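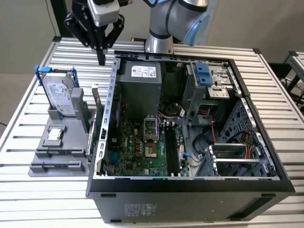

4. Setting Up the Cell for a Desktop Tower

This section covers placing the tower, the parts fixture and the two arms for the memory insertion program (program 542). It assumes the arms are bolted down and homed as described in Section 3. Set-up takes 30 minutes the first time.

4.1 Before you start

Shut the computer down, unplug it from the wall and hold the power button for 5 seconds. Take off the side panel and store it away from the table.

CAUTION: Keep both arms in hold mode whenever your hands are over the table. Hold mode does not cut motor power. For any work on a gripper, press the emergency stop first.

4.2 Placing the tower and fixture

1. Lay the tower on its side with the open side up. The power supply goes to the back left and the drive cages to the right.

2. Push the tower against the two stops clamped to the slats. It must not rock when you press on a corner.

3. Set the gray parts fixture to the left of the tower. Leave a gap wide enough for an expansion card standing on edge.

4. Load the fixture. The hard drive in its caddy stands upright at the back. The processor goes in the raised square holder, and memory modules go in the long slotted holders at the front.

5. Tuck loose drive cables down into the case, clear of the memory slots. Do not tape them to the board.

Note: The taught positions on the Mirumley controller were recorded by Seraina Ruchti with this layout. If you mirror the layout, every position has to be taught again.

4.3 Checking arm clearance

1. Select Manual and set the speed to 5 percent.

2. Move the left arm to its pick position over the fixture. Check that the camera mount at the wrist clears the upright drive.

3. Move the rear arm to its park position behind the tower. Its cable must hang free of the rear rim of the case.

4. Step the left arm from pick to place one point at a time. Stop if the fingers come closer to the power supply than the width of one finger plate.
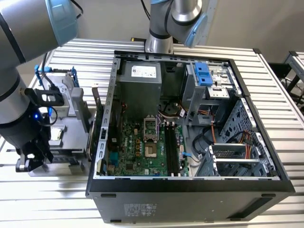

Figure 4-2. Tower and arms set up on the slatted table.

5. Save the cell state under a new name. Do not overwrite the file named Malstead, which is the shared workshop default.

4.4 Inserting a memory module

1. Open the white clips at both ends of the target slot by hand.

2. Check the notch in the module against the key in the slot. The program does not check this.

3. Run program 542 as far as the first pause. The gripper holds the module upright over the bank of slots.

4. Look at the wrist camera view on the controller screen. The module should be in line with the slot along its full length, with no cable under it.

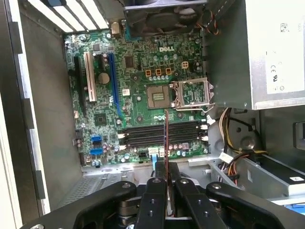
If it is off to one side, jog the wrist in the smallest step and look again. Correct sideways offset before rotation. Do not press Continue to see whether the module finds the slot by itself.

5. Press Continue. The arm pushes down until the force limit is reached, then opens the fingers. The limit is set to 60 newtons in the supplied file.

6. Return the arm to park and check that both clips have closed. If one is still open, press that end down by hand.

CAUTION: With the socket frame raised, the processor contacts are exposed. Keep tools and fingers away from the socket.

4.5 If the program stops

Message F2, force limit early: The module is reversed or sitting on a clip. Open the gripper in Manual while supporting the module, then repeat 4.4 from step 1.

Message F7, grip lost: Clean the fingertips with a dry cloth and check the finger plate screws. Replacement plates are in the Hämmerli drawer.

Changes to the force limit go through Reto Berchtold.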